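Print this page | E-mail this page

Joining two desktop boards flush on a panel desk, and hanging trays underneath
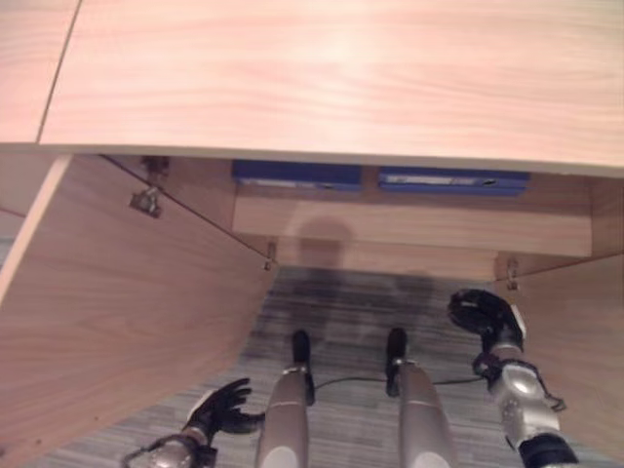
Desk top, side panels and back rail, with the two blue trays under the top.

Posted by Tanilside, 9/21/21

I have a desk in a light wood finish with a side panel at each end and a back rail across the rear of the knee space. The top is in two parts: the wide main board and a narrower board of the same finish that meets it at a thin dark seam. The corners of the rail are held by small metal connectors, and there is a screwed metal bracket where the left panel meets the underside of the top.

The seam has a step in it. With a steel straightedge across both boards, the narrow one sits low by the thickness of a business card at the front and is level at the back. A sheet of paper over the joint shows the step when I write on it. I have tightened the bracket and it made no difference.

Second matter. I want to keep the two blue trays under the top, above the rail, and use them for cables, adapters and a power strip. How much weight should go in them, and should they be fixed to the rail instead of the top? Each one is shallow. The desk came secondhand in August with no instructions.

Posted by Bandwood

A step that is worse at one end usually means the panel under it is out of square, so tightening the bracket with the frame racked will only lock the error in. Work in this order.

1. Clear the desk and take everything out of the trays.
2. Loosen the left bracket and both rail connectors by half a turn. Do not remove them.
3. Measure the knee opening corner to corner, both ways. The two diagonals should agree within 2 mm. If they do not, push the top of the frame toward the shorter diagonal's upper corner and measure again.
4. Lay a straight batten across the seam, above and below, with wax paper between batten and board. Clamp lightly until both faces are level.
5. Tighten the rail connectors first, then the bracket.
6. Remove the clamps and check with the straightedge.

If the step returns when the clamps come off, the narrow board needs support along the seam. Screw a flat steel mending plate across the joint from below, toward the front. Measure the thickness of the top before choosing screws and drill pilot holes with tape on the bit as a depth stop. Panel board strips easily, so drive the screws by hand.

Check the floor too. On an uneven floor the frame will rack again within a few weeks, and a shim under one panel is the cure.

Posted by Gurness

just put a desk pad over the seam. mine has a worse one and I have not noticed it in years. for the trays use the double sided tape, the thick kind

Posted by Socorro Agudelo

Bandwood's order is correct for the frame. I would add that the seam should be cleaned out with a thin card before clamping. Crumbs and old wax in the joint will hold the boards apart and no amount of squaring will close it.

On the trays: fix them to the top, with screws. The rail is there to stop the frame from racking, and a load hung off one face of it pulls on the corner connectors. Tape is fine for a cable clip. It creeps under a constant load, and a power strip with adapters plugged in is a constant load.

My own under-desk trays are on four short screws each and carry roughly 1030 grams apiece, weighed on a kitchen scale. They have not sagged. I keep them 70 mm back from the front edge to clear my knees, and I left 100 mm free at one end for the plug. Adjust both to suit your chair and your plugs. Leave the power strip accessible, do not cover its vents if it has any, and do not stack adapters on top of each other.

Fit the trays last. You will want the underside clear for the clamps.

Comments

Tanilside: Diagonals were out by 9 mm. Squared it as described and the step is gone at the back half, barely there at the front. Ordered a mending plate.

Gurness: still think a desk pad is quicker

Bandwood: Agree with Agudelo on the card. I should have put that in as a step.

Tanilside: What thread for the tray screws? The hardware store has coarse and fine.

Socorro Agudelo: Coarse. Pan head with a washer if the tray is plastic.

Print this page | E-mail this page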